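방산 협력 MOU와 정식 계약의 차이, 그리고 작은 하청업체의 준비

방위산업·조달 게시판

글쓴이: Esperanza Tejada

안녕하세요. 한국어가 모국어가 아니어서 표현이 어색한 곳이 있으면 미리 양해를 부탁드립니다.

저는 Kostness라는 부품 회사에서 해외 영업을 맡고 있습니다. 직원은 23명이고, 항공기용 배선 고정 부품과 작은 금속 브래킷을 만듭니다. 지난 4월에 Burnstead라는 체계업체가 저희에게 양해각서(MOU)를 제안했습니다. 내용은 해상 감시용 무인기 사업에 함께 참여하기 위해 기술 협력을 한다는 것입니다. 초안은 네 쪽이고, 금액도 수량도 적혀 있지 않습니다. 다만 구두로는 첫 물량이 최대 500세트가 될 것이라고 들었습니다.

제가 궁금한 것은 다음과 같습니다.

첫째, MOU에 서명하면 저희가 다른 경쟁 업체와는 이야기를 할 수 없게 됩니까? 초안에는 "상호 우선적으로 협의한다"라는 문장이 있습니다. 저는 이 문장을 배타적 의무로 읽어야 하는지 잘 모르겠습니다.

둘째, 도면을 어느 시점에 넘겨주는 것이 맞습니까? 상대방은 서명하고 20일 안에 기술 자료를 받기를 원합니다.

셋째, 시제품은 샘플로 무상 제공하는 것이 관례입니까? 저희 대표님은 그렇게 생각하시는데, 저는 조금 불안합니다.

비슷한 경험이 있으신 분께서 알려 주시면 대단히 감사하겠습니다.

답변 3개

작성자: Lachlan Skinner

저도 외국인이고, 한국에서 방산 하청 계약 관리를 오래 했습니다. 변호사는 아니니까 최종 확인은 반드시 전문가에게 받으시기 바랍니다.

MOU는 보통 법적 구속력이 없다고 말합니다. 그러나 제목이 MOU라고 해서 모든 조항이 자동으로 구속력이 없는 것은 아닙니다. 비밀유지, 준거법, 비용 부담, 배타성 조항은 구속력이 있다고 따로 적는 경우가 많습니다. 그래서 제목보다 본문을 먼저 보셔야 합니다. 제가 서류를 검토할 때 지키는 순서를 적어 드리겠습니다.

1. 구속력 조항을 찾습니다

"본 양해각서는 제○조를 제외하고 법적 구속력을 갖지 아니한다"와 같은 문장이 있는지 확인하십시오. 없으면 넣어 달라고 요청하십시오. 이 요청은 무례한 것이 아니고, 큰 회사의 법무팀은 대개 바로 받아들입니다.

"상호 우선적으로 협의한다"는 해석이 갈릴 수 있는 표현입니다. 저라면 뒤에 "단, 본 조항은 당사자가 제3자와 협의하는 것을 제한하지 아니한다"를 붙이겠습니다. 만약 상대방이 배타성을 꼭 원한다면 기간을 정하고, 대상 사업의 이름도 정확하게 쓰셔야 합니다.

2. 자료는 단계로 나눕니다

20일 안에 모든 도면을 주는 것은 너무 빠릅니다. 비밀유지계약(NDA)이 MOU와 별도로 있어야 하고, 그것이 먼저 체결되어야 합니다. 그다음 외형 치수와 인터페이스 정보만 먼저 드리고, 제조 도면은 구매계약이 체결된 뒤에 드리는 방식이 안전합니다. 제조 도면을 끝까지 주지 않는 업체도 있습니다. 그리고 자료마다 번호를 붙이고, 누가 언제 받았는지 대장을 만드십시오.

또 하나 중요한 것은 수출통제입니다. Burnstead가 외국 회사와 함께 일한다면, 귀사의 도면이 전략물자에 해당하는지 판정을 받으셔야 할 수도 있습니다. 파일을 이메일로 외국에 보내는 것도 기술 이전으로 볼 수 있습니다. 판정에는 시간이 걸리므로 지금 시작하시는 것을 권합니다. 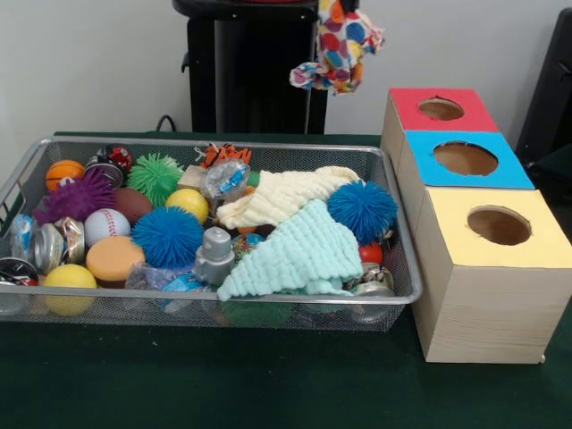
3. 시제품 비용을 문서로 정합니다

무상 제공이 관례라는 말은 반만 맞습니다. 재고로 있는 표준품 몇 개는 무상으로 주는 일이 흔합니다. 그러나 금형을 새로 만들거나 시험 성적서가 필요한 경우에는 비용을 청구하는 것이 정상입니다. 예전에 제가 있던 Neltmont에서는 이것을 정하지 않아서 시제품 100개의 시험 비용을 전부 저희가 부담했습니다. 사업은 결국 다른 팀이 가져갔고, 돌려받을 근거가 한 줄도 없었습니다.

4. 구두로 들은 수량은 계획에 넣지 않습니다

500세트라는 숫자는 사업을 수주했을 때의 이야기라고 생각합니다. 설비를 미리 사시면 안 됩니다. 회의가 끝난 후에 "오늘 말씀하신 수량은 예상치로 이해하였습니다"라고 이메일을 보내 두시면, 나중에 오해가 적습니다.

초안의 문장을 회사 이름을 지우고 올려 주시면 조금 더 구체적으로 봐 드릴 수 있습니다. 다만 사업의 세부 사양은 공개 게시판에 쓰지 마십시오.

작성자: 배선반장

MOU는 그냥 사진 찍는 행사예요. 저희도 세 번 했는데 계약까지 간 건 한 번. 너무 걱정 말고 서명하세요. 도면만 주지 마시고요.

작성자: Khổng

위의 분 말씀에 조금 반대합니다. 행사용 MOU도 있지만, 서명한 다음에 그 내용을 근거로 입찰 서류에 협력업체 이름을 올리는 경우가 있습니다. 이름이 한쪽 제안서에 들어가면 다른 경쟁팀은 연락을 잘 하지 않습니다. 문서에는 배타성이 없어도 실제로는 배타적으로 되는 것입니다.

그래서 저는 "상대방의 사전 서면 동의 없이 제안서와 보도자료에 회사명을 사용하지 않는다"라는 조항을 항상 넣습니다. 그리고 유효기간도 꼭 보십시오. 저희 것은 자동 연장이 되어 있어서 해지 통보를 따로 보내야 했습니다.

글쓴이 댓글: Esperanza Tejada

세 분 모두 감사합니다. 초안을 다시 읽어 보니 유효기간 조항이 아예 없습니다. NDA를 먼저 체결하자고 상대방에게 요청하였고, 회사명 사용 조항도 추가해서 보냈습니다. 시제품 비용은 대표님과 아직 의논하고 있습니다. 답이 오면 이 글에 이어서 쓰겠습니다.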